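Demonstration gathering (cloth handling)

Last updated: December
Category: Robot learning | Manipulation | Data sets

Demonstration gathering is the practice of recording a robot while a person steers it through a task, so that a learning system can later be trained to produce the same motions. In cloth handling it is the usual starting point, as fabric changes shape in too many ways for its behavior to be written out by hand. A single recorded attempt is called an episode.

Method

In the Givham procedure, named after the workshop where it was first written down, the operator moves a pair of small hand-held leader arms, and the two working arms copy them. Joint positions, gripper openings and camera views are stored together on a shared clock. An episode begins with the cloth dropped on the table in no set position and ends when the operator presses a foot switch.

Views are taken both from fixed points near the table and from the grippers themselves. The gripper view shows the cloth close to the fingers, at the cost of sharpness when the arm moves quickly.
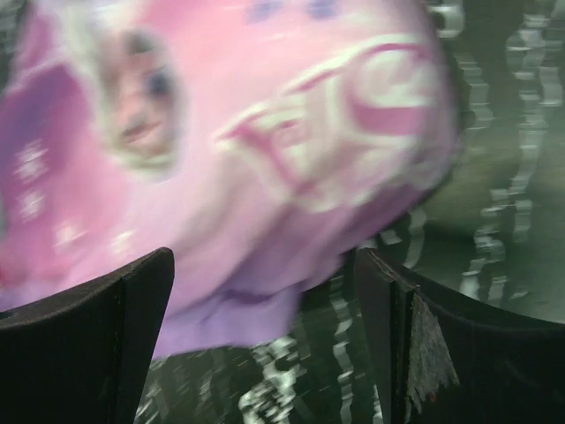 Gripper view with a pink printed cloth near the fingers. Motion blur is heavy.

Blurred views are kept in the record. Early sets prepared under the Navarrete project removed them, and the trained system then performed poorly during fast lifts, where its own input was blurred in the same way. Later sets drop a view only if its time stamp is missing.

Choice of cloth

Pillowcases, towels and shirts are common. Printed cloth is favored in some sets and avoided in others. A large figure or a line of lettering gives the system a strong cue to which way the cloth is turned, but a system trained on one print may come to depend on it. Halyna Derkach, who drew up the Juvus cloth list, recommended at least five prints for each type of item, with plain cloth mixed in.

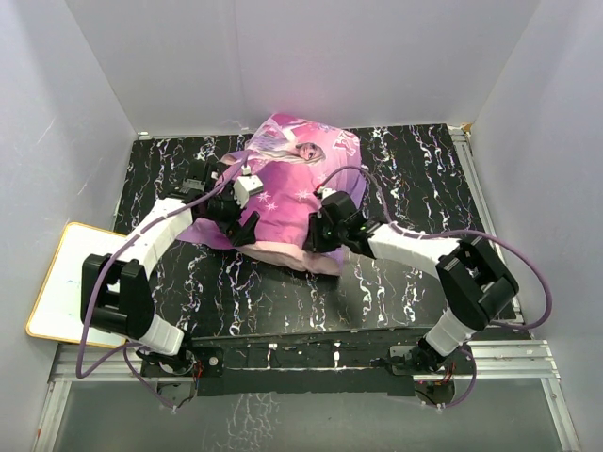
Two-arm episodes are harder to record than one-arm episodes. Both grippers must hold the cloth without pulling against each other, and the operator has to judge tension by eye because the leader arms give no force feedback. Slack is preferred to strain. Episodes in which a grip is lost and regained are labeled "recovery" and stored with the rest.

Set size

The first Juvus set held 1517 episodes. Of these, 71 were labeled as recovery and 11 were withdrawn over faults in the clock signal. The Povov set, recorded later with the same procedure, has no published count.

Labeling

Labels are added after recording by a second person. The minimum is the type of item, the starting state (flat, folded or crumpled) and the outcome. Povov also records the time of each grasp and release, which makes it possible to train on part of an episode.

See also: Leader arm; Episode (robot learning); Grasp labeling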